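Wrist view and finger pads on the Kirer cell

The simulated twin of the Kirer cell had drifted from the real one at Stustcombe, so I spent December putting it right. The wrist view is the part I check first. If the fingers sit wrongly in it, everything fitted downstream is wrong too.

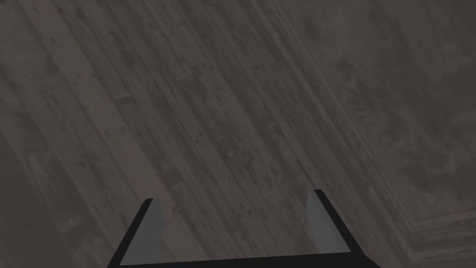
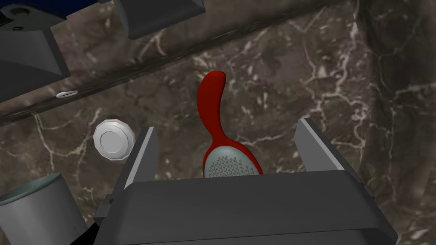 Both renders have the fingers open.

The mount offset was out by 4 mm. Lorna Tan had swapped the bracket on the real arm for a Dridholm one and noted it in the cell log, and I had not carried the change across. The new value is in the Tolentino config file, under wrist, with the old one commented out.

Finger pads next. The real ones had done 3,216 cycles and the left had worn to a slight taper. I replaced the pair, then re-zeroed with the fingers closed and the controller at idle. Zeroing with the brake on gives a false reading on this unit.

Order of work: power down, four screws out, pads off, wipe the seats, new pads on, screws back finger-tight, close the fingers, then tighten. Re-zero last.

Joint 3 still hums at 61 per cent speed. I have ordered a belt.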